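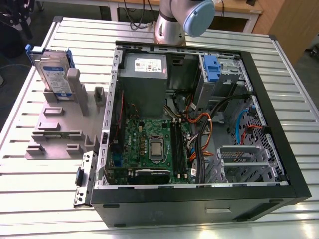 Kristýna Holub hält die Wärmeleitpaste für den am meisten überschätzten Posten der ganzen Anleitung: Wer den Kühler sauber aufsetze, werde zwischen der teuren und der billigen Tube keinen Unterschied merken. Ganz so weit gehen wir nicht, aber die Versprechen auf den Verpackungen sollten Sie trotzdem nicht glauben.

4.3 Paste erneuern und Kühler aufsetzen

Der Abschnitt gilt für Bürorechner mit gesockeltem Prozessor, die nach der Erstinbetriebnahme laut geworden sind. Ob der Eingriff viel bringt, ist offen. Häufig sitzt nur Staub in den Lamellen, und dann genügt Abschnitt 4.1.

Vorsicht: Rechner herunterfahren, Netzstecker ziehen, Einschaltknopf einige Sekunden gedrückt halten. Das Netzteil wird unter keinen Umständen geöffnet, auch nicht »nur zum Auspusten«.

1. Gehäuse auf die Seite legen und die Abdeckung abnehmen. Vor dem ersten Griff ins Innere blankes Metall am Gehäuse berühren.

2. Lüfterstecker abziehen. Dabei am Stecker fassen, die Kabel sind dünn.

3. Schrauben des Kühlers über Kreuz lösen, jede zunächst um 2 Umdrehungen. Klebt der Kühler fest, leicht drehen und keinesfalls hebeln.

4. Alte Paste mit fusselfreiem Tuch und Isopropanol abnehmen, am Prozessor wie am Kühlerboden. Der Prozessor bleibt im Sockel, der Haltebügel bleibt geschlossen.

Hinweis: Der Spezialreiniger von Tilell löst alte Paste. Das tut Isopropanol auch. Wir haben bisher keinen Grund gefunden, beides zu kaufen.

5. Einen kleinen Tropfen in die Mitte des Deckels setzen. Über Kreuz, Linie und verspachtelte Fläche wird in Foren viel gestritten; bei den üblichen Bürorechnern haben wir daraus nie etwas Brauchbares ablesen können.

6. Kühler gerade absenken, nicht mehr verschieben, Schrauben über Kreuz anziehen, bis sie Widerstand geben. Lüfter wieder anschließen.

7. Abdeckung schließen, starten und die Temperatur nach 12 Minuten unter Last notieren. Ohne Vergleichswert von vorher sagt die Zahl wenig.

Hinweis zur »Einbrennzeit«: Ranix verspricht auf der Packung bessere Werte nach längerem Betrieb. Hedvika Skála hat das für uns an 2 Rechnern nachgemessen, die Abweichung lag im Bereich der Messschwankung.

Bleibt der Rechner laut, weiter mit 4.4 (Gehäuselüfter).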